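Can a machine fold my jumper yet? A term of finding out

Project report, second year, Household Technology module, Hevelberg
Supervisor: Volodymyr Melnychuk

I picked this topic because I hate folding clothes. My project plan said something grander about "the state of domestic automation", but really I wanted to know when I could stop doing it (soon, I hoped!). So the question for the term was simple enough: can machines do ordinary chores yet, at home or in a shop, and if they can't, what's stopping them?

I split the work in two. The first half was the shop floor, where I spent a few afternoons in the stockroom at Stasiv, a clothes shop near the station that kindly let me get in the way. The second half was bedrooms and laundry, which is where the folding comes in.

The shop floor first. Stasiv has a floor-cleaning machine called Muller, named by the staff after a former manager, and it's pretty good. It goes up and down the aisles after closing at 9 pm and mostly gets on with it. Over the February log it did 43 runs and needed rescuing on 7 of them, nearly always because of a hanger on the floor or the long curtain by the changing rooms. I'd call that a chore done by a machine. What Muller can't do is pick the hanger up, and that's where my whole project started to go sideways, as picking things up is most of what the staff do all day. They lift a top off a rail, look for the tag, turn a sleeve the right way out, fold it, put it on the pile, and then a customer comes and unfolds it again.

For the second half I wrote down every step I take when I fold one thing, and I do mean every step. It's a horrible exercise, I'd recommend it to anyone. With a T-shirt I got five steps. With anything thick and ribbed I kept losing my place, because half of what I do is finding out what I've got hold of. Is this the hem or the cuff? Is there another layer under here? I pinch it and know straight away. A gripper with two fingers has to work that out from what it can see, and a top dropped on a bed doesn't show you very much of itself.
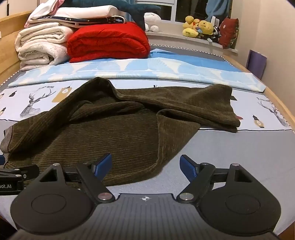 Orest Karpenko thinks I've been worrying about the wrong end of the job. His note on my first draft said that grabbing the cloth is the easy bit, that any two pads will close on a fold if you put them there, and that the hard part is deciding which bit of the cloth to take in the first place. Pull the wrong corner, he wrote, and you've made a worse heap than the one you began with.

I argued with this for a week and then came round to it, more or less. I still think touch matters more than he does. But when I went back over my step list with his note beside me, nearly all the places where I'd got stuck were choosing places. Sleeve first or hem first? Shake it out or smooth it flat? I don't have a rule for any of that, I just do it, and I couldn't write one down that worked for the next garment along.

So I tried a small test on people. I asked friends to fold clothes using only two fingers on each hand, no palms, and no lifting the item up to have a look at it. We got through 147 folds over the term, with a lot of swearing and quite a bit of tea. T-shirts and tea towels were fine. Cardigans were slow. Ribbed and velvety things were slowest of all, and people kept folding in a sleeve they hadn't spotted. I didn't time it well enough to draw a graph (lesson learned, use a proper stopwatch and not the oven), so please treat this as an impression and nothing stronger.

I also read up on Tavia, the folding cabinet the year above built for their project. You clip each shirt to the front by the shoulders and it does the rest. It works! But the clipping takes a person, and by the time you've found both shoulders and got them straight you've done most of Orest's hard part yourself.

Where does that leave my question? Floors, yes, I'd say so, if you tidy up first. Flat laundry handed over neatly, yes, with help. A heap of mixed washing on an unmade bed, I don't think we're there, and I've stopped guessing at a year.

If I had another term I'd do the two-finger test again with thick clothes only, and I'd get people to say out loud why they chose each corner. Volodymyr suggested filming their hands as well, so that I could check what they say against what they do. I've kept the step lists and the Muller log in the shared folder for whoever takes this on next.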